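Desero reports results for learned processor handling in used desktop computers

Robotics | Friday

Desero, a research group based in Grurusgate, has published a technical note on a policy that transfers desktop processors between an open socket and a parts fixture. The work covers one step in computer disassembly and reassembly that has mostly stayed manual: picking up a chip by its edges, turning it to a known orientation, and setting it down without touching the contact side.

The policy was trained on 700 teleoperated demonstrations recorded on a single workcell. Inputs are images from a wrist camera and a fixed camera, plus joint positions. No CAD model of the computer is supplied, and the tower is not clamped. It lies on its side on the aluminum table, and its position is changed by hand between trials.

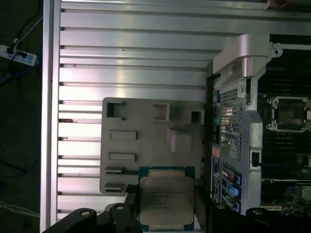
Wrist camera view with a processor held upright between the gripper fingers. The gray parts fixture is behind it.

The gripper holds the processor by two opposite edges. Finger spacing is commanded directly and there is no force sensor at the fingertips, so grip strength is limited by motor current. The authors found that the current limit mattered more than any change to the network. With the limit set too low, the chip rotated between the fingers during the move. With it set too high, the fingers stayed in contact at release and dragged the chip out of its recess.

The fixture is a flat 3D-printed plate with raised blocks and recesses. It was designed with Fagundes, a print shop in the same town, and went through 13 revisions. Most of the changes were to the lead-in at the edge of the recess. The final version accepts a placement error of about 2 millimeters and lets the chip settle flat under its own weight.

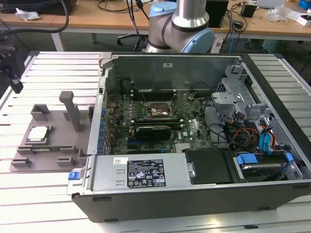

Fixed camera view of the workcell. A processor is seated in the fixture, left, and the socket in the open tower is empty with its bracket lifted.

Evaluation used 36 trials per condition. In the base condition, with the tower near its nominal position, the policy moved the chip from socket to fixture in 33 trials. Two of the failures were missed grasps and one was a chip left tilted on the edge of the recess. With the tower shifted by up to 10 centimeters, the count fell to 27. The reverse move, from fixture to socket, was harder: 19 successes, with most failures caused by a small rotation error at the socket corners.

Lighting had a measurable effect. Reflections from the table rails and from the metal top of the processor reduced grasp success when the overhead lights were at full output. Adding brightness changes during training recovered part of the loss — the note gives no separate figure for this.

Opening and closing the retention bracket is outside the scope of the study and was done by hand in all trials. Heatsink removal was also done beforehand.

The training code is a modified version of Wovico, the group's in-house imitation learning package. Desero plans to release the fixture files and the evaluation protocol in July. The demonstration data will follow after a format conversion. Work on memory modules, using the same gripper with narrower fingers, has started.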